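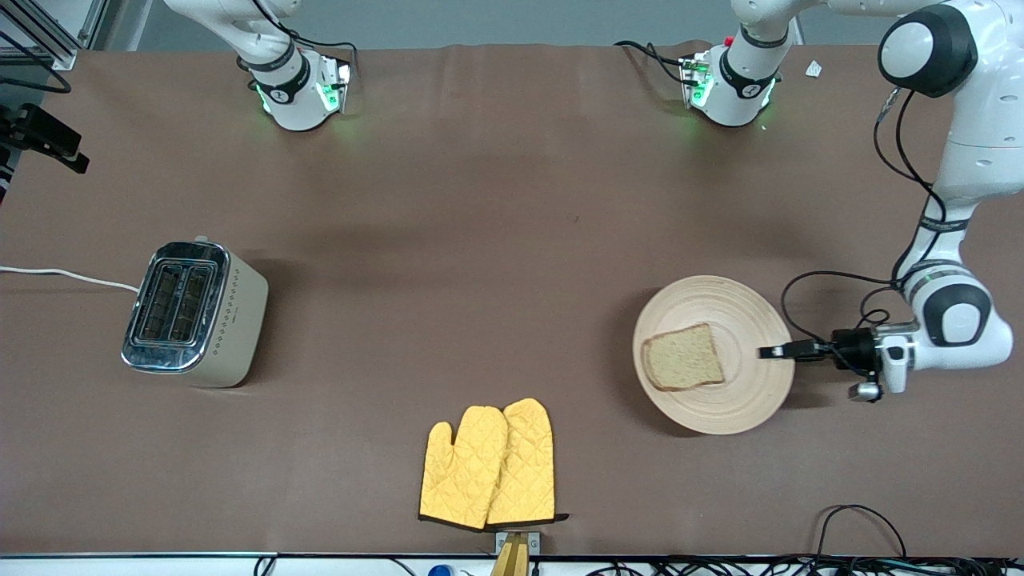
Magdalini Economou has made a lot of toast in the past year and eaten very little of it. "You lose the appetite at some point in the second week," she says. "I had a cereal phase after that. I may still be in it."

Economou runs data collection at Dalunow, where two robot arms are being taught kitchen chores by being shown them, over and over, by a person who would quite like to go to lunch. An operator steers the arms through a job from start to finish, every joint position and camera view gets saved, and that makes one example. The toast job stands at 2806.

I asked whether that was a lot.

"To a person it's insane. You show a kid how a toaster works once, and then you spend years trying to stop them. For the model it's a start."

The table she works at has a brown cloth over it, a cream toaster to one side, a pair of yellow quilted oven mitts and a round plate. Slices go from plate to toaster or the other way, depending on the day's list. Between takes she moves things: the plate a little, the toaster a little less. The bread goes down at whatever angle it lands.

"Early on I was far too tidy," she says. "I put the plate in the same spot every time, and I was proud of that. So we trained on it, and the arm was brilliant, as long as the plate was in that spot. Move it a hand's width and it would pick up a nice portion of air."

That set was called Tillatthorpe, for reasons she declines to go into, and it was retired in October. Its replacement, Polturau, is messier on purpose. Operators are told to vary their speed, and to leave their fumbles in if they recover from them. A dropped slice that gets picked up again is worth keeping - she'd take it over a perfect run most days.

"It has to see somebody get out of trouble. If all it ever sees is people doing well, it has no idea what to do on a normal morning."

Operators work in blocks of 12 takes and then swap. Her own record for one day is 102, which she does not recommend. "By the end I was reaching for my coffee like a gripper. Straight in from the side, very slow, fingers too wide."

And the bread? Whole grain, mostly. White squashes, she says, and the seeded loaf left so much behind on the cloth that cleaning up took longer than recording. A slice lasts 3 blocks if the operator is gentle. Most are gentle by the afternoon.

She is due to start on bagels next month. She has asked for a different toaster.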